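# Folding for the shelf with Lærke Ingvarsson

I spent a Saturday morning folding tees, and I still can't get a crease to run straight!
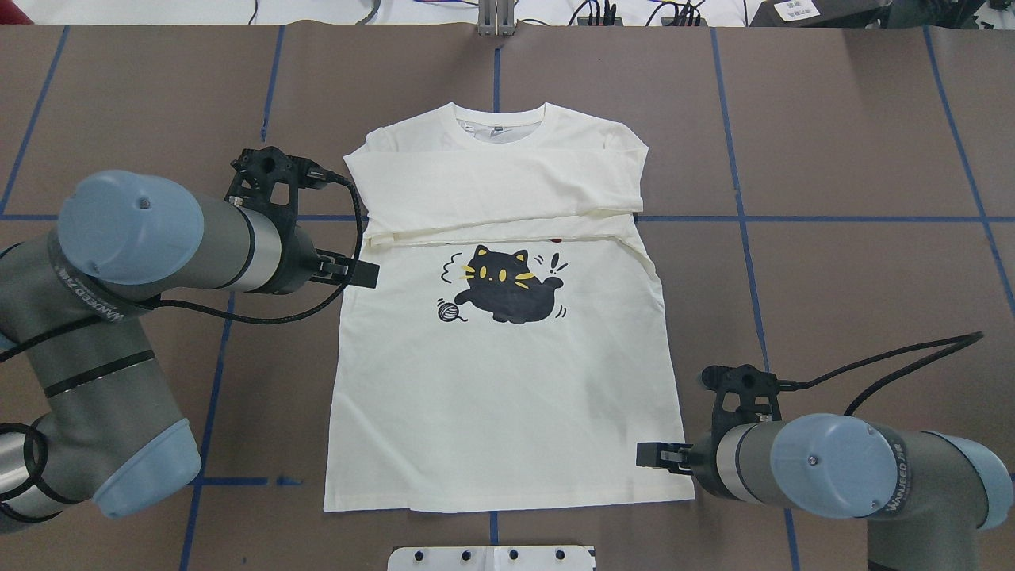
Lærke Ingvarsson tells me to stop fussing over it. "A wobbly line is fine," she says, "it's the sleeves you have to tuck in first." She sorts secondhand clothes at Dirkaven and gets through around 89 shirts before lunch (I managed 12).

I ask about prints, like the black cat with the yarn ball. "Leave the cat showing — people buy the cat," she says. Then she hands me five more shirts and goes off to find coffee.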